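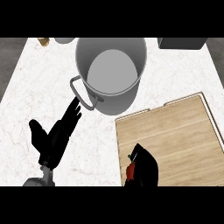 Sim kitchen, stockpot task. Left hand open near the pot handle, right hand closed on the red vegetable at the cutting board.

09/03/2023

Spent the morning on the equipment list. The sim work can carry on with what we have, so the question is what to buy for the real bench and in what order.

Hands first. Tresto quotes 3980 per hand, no discount for a pair. Pririco is cheaper but their fingers come as one sealed unit, so a broken tip means sending the whole thing back. Spare finger set from Tresto is 389. I put down two hands and one spare set. Would like two sets, will ask again if there's money left in July.

Lead time from Tresto is 72 days. Sithole can do the wrist adapters sooner but wants the bolt pattern confirmed in writing before they cut anything. Still need to send that.

Props: want a big silver stockpot with a looped side handle like the one in sim, and a wooden board with a raised rim. The thin handle matters more than the pot size. If the real one is thicker we'll have to redo the left hand grasp. Budget line is 120 for all kitchen items, including vegetables.

Counter: not buying marble. Bikent has white laminate offcuts and we can live with the difference in friction for now. Note it in the test sheet.

Not decided:
- second compute box or share the existing one
- service plan on the hands (quote asked for, no answer yet)
- padding for the bench edge

Next: bolt pattern to Sithole, then get the Tresto order in for sign-off.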